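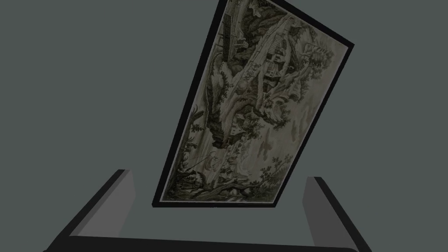
Framed landscape engraving, tilted

Grovalari Herd Records: Support
Subject: Milk yields doubled after parlour import
Opened by: Joanne Wainwright, Usley Farm
Opened: December 2019
Priority: Normal
Status: Closed

Joanne Wainwright wrote:
Since the last update the morning yields for part of the herd are coming through twice. Cow 680 shows 50 litres for one milking, which she has never given in her life. The evening figures look right. I have the milk buyer's form to fill in and can't use these totals. We run a Domański parlour and the file goes across to Grovalari by itself after each milking.

Suha Nseir (support) wrote:
Thanks Joanne. Please could you send the import log from the office computer? It is under Tools, then Transfers, then Save Log. Please don't delete any of the yields yet. Could you also tell me if all the affected cows are in one group?

Joanne Wainwright wrote:
Log attached. They are all in the fresh calved group, 28 cows. The rest of the herd is fine.

Suha Nseir wrote:
The log has two morning transfers for that group, one under the old group name "Fresh" and one under "Fresh calved". Was the group renamed?

Joanne Wainwright wrote:
Yes, Anatole Delaunay renamed it when he took over the milking. He did it on the parlour screen. I didn't know it mattered.

Suha Nseir wrote:
It shouldn't matter, but the parlour has kept both names and is sending the same cows under each. The evening session was set up again after the rename so it only uses the new one. Please try this:

1. Turn off automatic transfer in Grovalari.
2. On the parlour screen, open Groups and remove "Fresh". Leave "Fresh calved" alone.
3. Restart the parlour controller between milkings.
4. Turn automatic transfer back on.

Joanne Wainwright wrote:
Did steps 1 and 2. At step 3 the controller came back with "Error 1000, session table locked" and won't let me into Groups at all now. Milking is at four.

Suha Nseir wrote:
I have passed this to Miłosz Dudek, who looks after the parlour links. You can milk as normal, the yields will be stored on the controller until transfer is back on.

Miłosz Dudek (second line) wrote:
Error 1000 means a session was still open when the controller restarted. On the parlour screen go to Sessions, pick the morning one, choose Close and confirm. Wait for the green light, then restart once more.

Joanne Wainwright wrote:
That cleared it. Only one morning entry per cow today. The old doubled ones are still there.

Miłosz Dudek wrote:
I have removed the duplicates from our side and run your monthly totals again. Please check 680 before you send the form.

Joanne Wainwright wrote:
680 is down to 25. Form sent. You can close this.

Ticket closed by Suha Nseir. Cause: renamed group left active on controller.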